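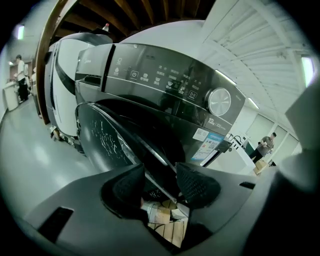
How Does a Washing Machine Work?

Words by Moushumi Patwary
For readers 8 and up (grown-ups may read it too, if they ask nicely)

You wear a shirt. You drop spaghetti on the shirt. You leave the shirt on the bedroom floor, where it lives for a week. Then one day the shirt is back in your drawer, folded and free of spaghetti.

Some children believe this happens by magic. The person who does your laundry has probably told you otherwise, possibly in a loud voice. In between the floor and the drawer there is a washing machine, and it's a stranger and cleverer thing than you'd guess from the noise it makes.

A bucket inside a bucket

Take away the door, the buttons and the shiny outside, and a front-loading washing machine is mostly two big buckets lying on their sides, one inside the other.

The outer bucket is called the tub. It holds the water and it doesn't spin. The inner bucket is called the drum. It's made of metal and full of small holes, and it's the part you stuff your socks into. Water can get in and out through the holes. Socks can't, although they do try.

An electric motor turns the drum. In many machines it uses a rubber belt, a bit like the chain on a bike. In others the motor is fixed straight onto the back of the drum and there's no belt at all.

Look inside a drum (when it's off, please) and you'll see a few bumps sticking up from the wall, like fins. They're called lifters or paddles. As the drum turns, they carry the clothes up one side. Near the top the clothes fall off and land in the water with a flop. Then they get carried up again. And flop. This goes on for a long time. If you were a sock you'd be very bored and extremely clean.

Why not just use water?

Water is good at washing away mud, salt and orange juice. It's hopeless with grease. Pour a little cooking oil into a glass of water and the two will sit there ignoring each other, like cousins at a wedding.

Detergent gets them talking. Each tiny piece of it, called a molecule, has two ends. One end likes water. The other end likes oil. The oily end grabs hold of the grease, the watery end hangs on to the water, and when the water leaves, the grease has to go along with it.

More detergent doesn't mean cleaner clothes, by the way. Imtiaz Khondokar, age nine, wrote to tell us he once used a whole mug of it to be helpful. There was foam. His aunt in Plovcombe still brings it up.
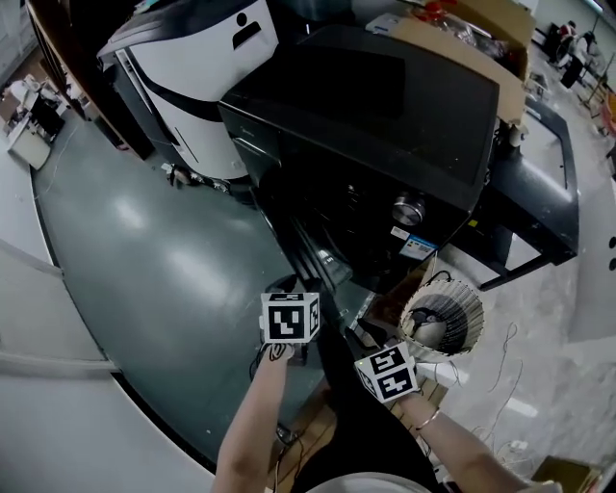
Photo: Yung-ching Lu

Knobs, numbers and stickers

A washing machine has a lot to say on its front. The big round knob usually picks the program, which is the list of jobs the machine will do and how long it'll spend on each one. Cotton towels can take hot water and rough treatment. A wool sweater can't. Give it the towel program and you may end up with a sweater for the cat, and the cat won't wear it.

The button with a triangle and two short lines is play and pause, the same as on a music player. The circle with a little line poking out of the top is power. Symbols like these are handy because you can read them in any country, even when the words next to them are in a language you haven't learned yet.

You might also find a number followed by "kg", such as 12kg. That's how much laundry the machine is built to hold, weighed dry. Twelve kilograms is a bit over 26 pounds, or one very large cat's worth of towels and then another cat on top. The label with the energy information is there for shoppers who want to know how much electricity a machine will use before they pay for it.

What happens after you press start

First there's a click. That's the door locking. It'll stay locked until the machine decides it's safe, so if you've left your favorite bear in there by mistake, you'll have to wave to him through the glass.

Next a valve opens and water runs in, often through the drawer where the detergent is waiting. A sensor checks the water level and shuts the valve when there's enough. You may be surprised at how little water that is. Front-loaders don't need a full tub, as the clothes keep getting dropped into the puddle at the bottom.

Many machines then warm the water with a heater under the drum. Others are joined to the hot water pipe as well as the cold one.

Then comes the flopping, which we've covered.

When that's done, a pump pushes the dirty water out through a hose. Clean water comes in to rinse away the soap, and goes out again, usually more than once.

The shouty bit at the end

Last is the spin. The drum speeds up until it's going around more than a thousand times a minute in many machines, and the clothes are pressed flat against the wall. Water in the clothes would like to keep going in a straight line. The drum wall keeps pushing the clothes around in a circle, but wherever there's a hole, nothing is pushing the water. Out it goes.

Your clothes come out damp, and a lot lighter than they were when soaking.

If everything heavy has bunched up on one side, the drum wobbles. Most machines notice, slow down and shuffle the load before they try again. If yours walks across the laundry room, please tell an adult. It may not be standing level.

Try it yourself: the sock spinner

You'll need a salad spinner, one clean sock, a kitchen scale and permission. Get the permission first.

Soak the sock and let it drip over the sink until it stops.
Weigh it and write the number down.
Put it in the salad spinner and spin for one minute.
Weigh it again.

Lise Fraser's class sent us their results: 142 grams before, and a great many arguments about whose turn it was to spin. They forgot to write down the second number. Send us yours.

Words to know

Drum: the metal bucket with holes that holds the clothes.
Tub: the bigger bucket around it that holds the water.
Valve: a gate that lets water in or keeps it out.
Detergent: soap's hardworking relative.

Next time: Nusrat Akanda explains where the lint comes from.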